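Okay, I've been asked this three times since I moved to Skaldale, so I'm going to answer it properly in one place and then I promise I'll go back to posting about soup. Can a machine do the dishes yet? (Long thread, get yourself a drink.)

First, where I'm coming from. I ran the dish room at the Broltby school kitchen for a good long while, 400 lunches on a normal day, and I have loved and cursed more dishwashing equipment than most people will ever meet. So I'm not against machines! I would have married our old Dosov conveyor washer if it had asked.

And let's be fair to that washer, because we forget it counts. The washing part got automated before I was born. You feed a rack in one end, it comes out the other end hot enough to take your fingerprints off, and the plates are clean. Wonderful. Best coworker I ever had.

But everything on either side of it was people. Scraping, sorting, racking, pulling, stacking, carrying, putting away, and then finding the one bowl that somebody had tucked inside a bigger bowl. I wrote down my hours for a whole March once, and the washing was the small part. It was all handling.

So when folks ask me about robots and dishes, what they're really asking about is the handling. Pick up a plate, turn it the right way, set it in something, go get the next one. My grandmother could do it while arguing on the phone. It's a lot to ask of two metal fingers. 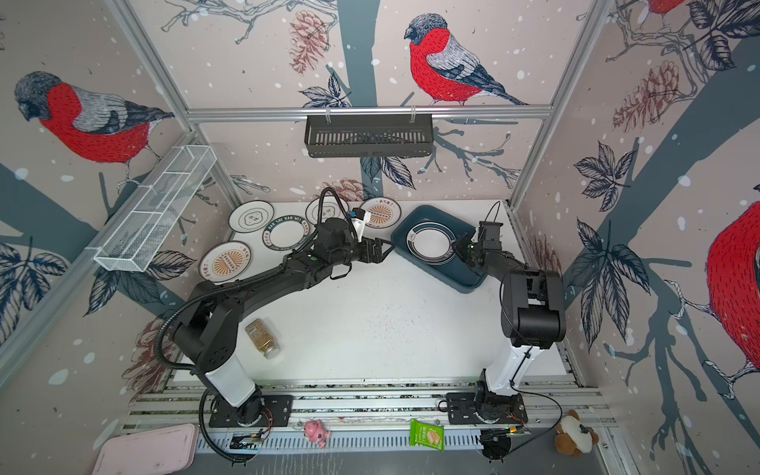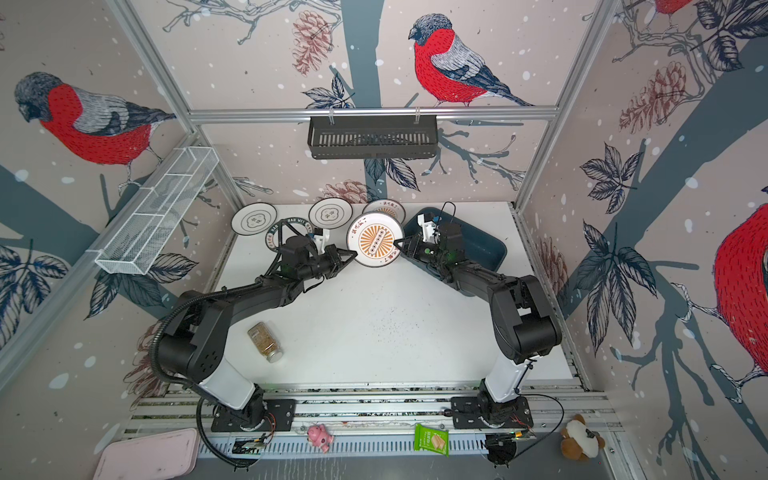
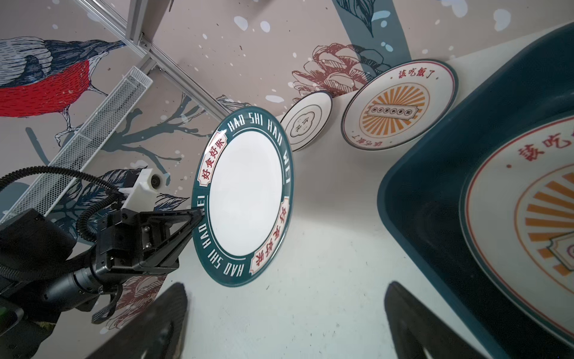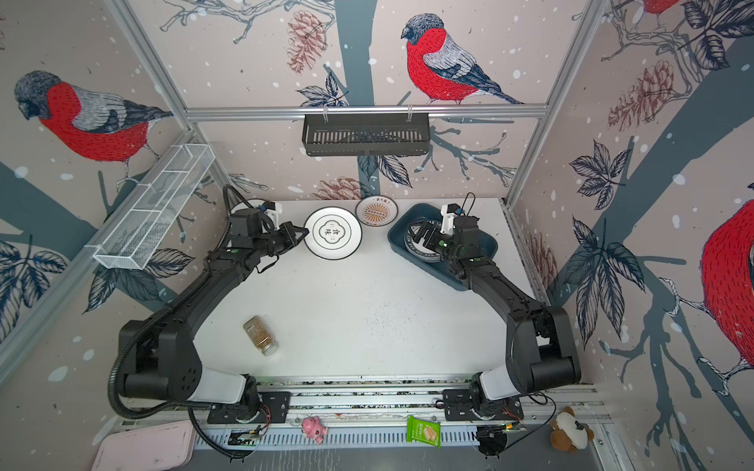
The thing I always had to teach new kids in the dish room was how to hold a plate, and I know how silly that sounds. They'd all grab the middle like a steering wheel, thumb right where the food goes. You take it by the rim, you let the weight hang, and you already know where it's headed before you lift. That's why I keep going back to the second picture, with the two grippers on one plate, one at each side, and the plate standing up between them. I do exactly that with a big platter, both hands, up on its edge so I can look at it and decide which way it's going. And the third one has a single gripper with a plate up by its rim, no thumb in the middle at all. I'd have hired it for the afternoon on that alone.

Also, look at the plates! They don't match. Sunburst ones, plain rims, lettering running around the edge, at least one smaller than its neighbors. That's a real cupboard. I've watched plenty of demos where everything is the same white disk, and a stack of identical disks is a different job from whatever is in your kitchen right now.

Where I'm still a doubter is pace. At Broltby a decent person could rack 20 plates while telling you about their weekend, with wet hands, on a wet floor, with the next cart already banging through the door. And I have no idea how fast any arm goes from looking at a photo, so I won't pretend to. But speed is what I'd want to see first, and after that I'd want to see it with gravy.

Gravy is my whole test. A clean dry plate is polite. A plate with cold gravy on it and a fork stuck underneath wants to leave your hand. Show me a machine that can clear a Thursday-style gravy lunch (if you worked in a school kitchen you know precisely the lunch I mean) and I'll bake it a cake.

Somebody is going to bring up price, so. The last catering folks I worked for, Seppälä, paid 2000 for a used rack lifter, then another 2236 for parts and the man to fit them, and it lifted racks. It did nothing else. We were thrilled with it! My back is still thrilled with it. A machine doesn't have to do the whole job to be worth having around.

So my answer, for now: washing, yes, for ages. Handling, I think it's on its way, and I'm more hopeful than I was last year. I wouldn't let go of your dish person. I'd buy your dish person better shoes.

If you work in a kitchen that has tried an arm for unloading or putting away, please tell me how it went, the boring parts especially. What did it do with the lids? I lie awake over the lids.

Soup tomorrow. It's the barley one.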